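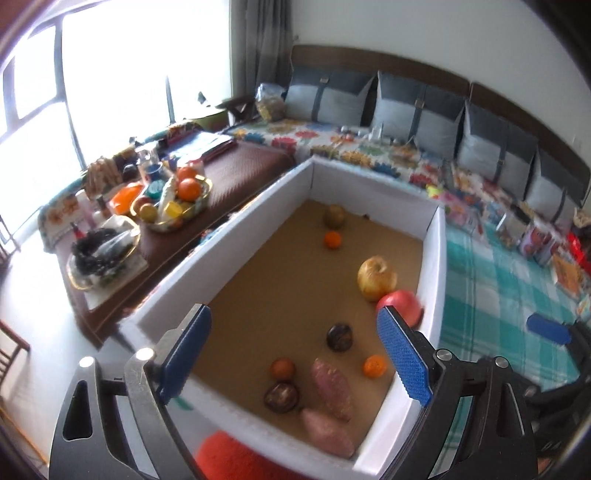
Mererid Rosser, maintainer and main annotator

Wovell Travel Book Notes

README, last changed in July

Wovell is a collection of short reader notes on travel books. Each note was written by a person who finished the book, or who stopped in the middle and said so. The collection has 3003 notes. All of them are in English, but for many of the writers it is a second language, the same as for me, and I did not correct their grammar.

Where the notes come from

The notes come from three reading groups, in Trenard, Arrieta and Salonia. The group in Trenard is the oldest and gave the most text. In Arrieta the members read mostly books about walking and trains. Salonia joined last, and its notes are longer and more angry. Every writer signed a permission sheet before I typed anything. Notes without a sheet are not in the files.

Files

notes.csv has one note on each row
books.csv has title, year and region for each book
sample.csv has 1000 notes, chosen by random draw, for quick tests

Fields in notes.csv

note_id: a number which never changes between versions
book_id: connects to books.csv
group: trenard, arrieta or salonia
finished: yes or no
visited: yes, no or unknown, meaning if the writer has been to the place in the book
score: from 1 to 10, as the writer gave it
text: the note

The visited field was added because readers who know a place judge the book in a different way. They forgive a slow chapter but they do not forgive a wrong street. Please be careful with the value unknown. It is not the same as no, and in the first version I mixed the two. 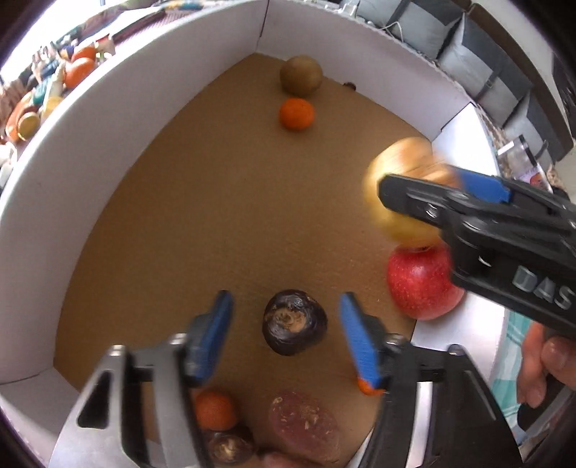

Ondine wrote to me that the score should be removed, because a 7 in Salonia is high praise and a 7 in Trenard is what people give when they want to be polite. I agree with the problem but I keep the field. If you compare scores, do it inside one group only.

Known problems

Some notes talk about two books at once. In this case book_id points to the book that is named first, even if the second one gets more words. I tried to split such notes and the result was worse.

Region is the name that the book uses on its cover. A book that crosses several countries has the value mixed. 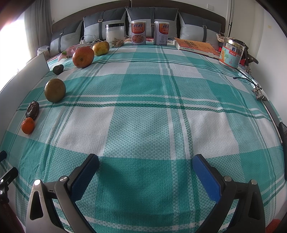

Quotations from the books were cut when they were longer than two sentences, and the cut is shown with three dots in square brackets. A few writers use the same dots for a pause, so a search for them will find both.

Personal names of the readers were taken out. Names of guides, drivers and hotel owners who appear in the books were left in.

Use

You can use the notes for teaching and for research. Please do not print a full note without asking the group it came from. Corrections are welcome, with the note_id in the first line of the message.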